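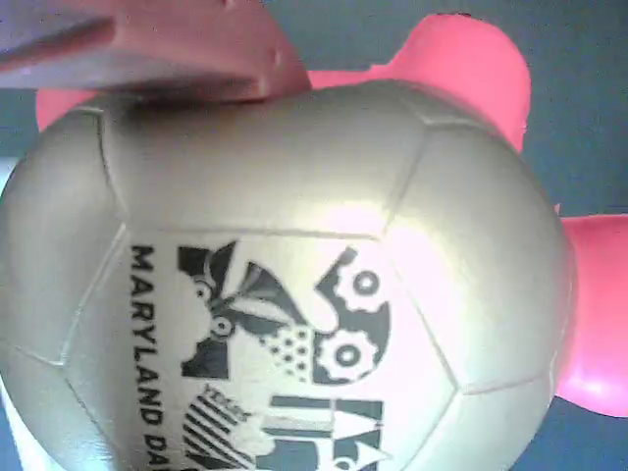
Review: Valenov Breath Trainer for singers
Posted 2019-02-16

I sing alto in an amateur choir in Stusbridge and I take one lesson every second week. My problem was always the same: by the end of a long phrase I have no air left, and the last note goes flat. My teacher suggested the Valenov trainer, so I bought it in January and used it for 21 days before writing this.

The trainer is a short tube with a mouthpiece and a ring which you turn to make the breathing harder. There are 9 levels. You breathe in slowly, hold for a moment, then breathe out on a long "sss". The booklet asks for two sessions a day, and one session takes me less time than boiling potatoes.

The first week I felt nothing except a little dizziness, and I must say I began too high. Please start on level one, even if you have sung for many years. In the second week I moved to level three and there was a difference in the slow pieces -- I could finish a line in our Easter programme which I used to break in the middle.

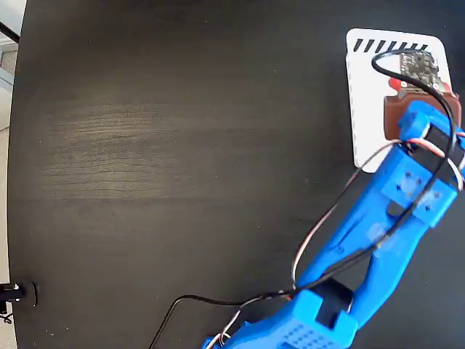

The dark wooden table, with its lighter worn band.

What I like less is the mouthpiece. It is hard, and after some minutes my jaw becomes tight, exactly what a singer does not want. I compared it with the older Zernbridge model of a friend from the sopranos. Hers is softer in the mouth, but the ring slips and you never know which level you have.

The Valenov also comes with an app called Xaba, which plays scales and counts your seconds. The scales go too high for me and I could not find how to change the key. I stopped to use it and went back to the piano. 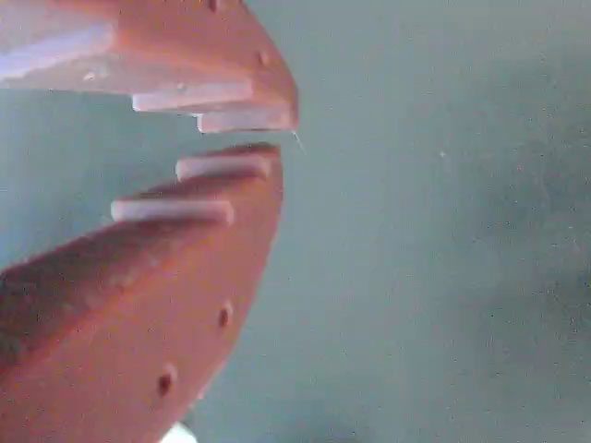

Cleaning is simple: take off the mouthpiece, wash it in warm water with soap, and leave it to dry overnight. The ring should stay dry, the booklet says so twice.

Would I buy it again? Yes, but I would not expect that it replaces a teacher. It trains the breath only; it does not tell you when your shoulders go up or your tongue is stiff. For beginners I would first pay for a few lessons.

Good: clear levels, easy to wash, small enough for a coat pocket.
Not so good: hard mouthpiece, the app.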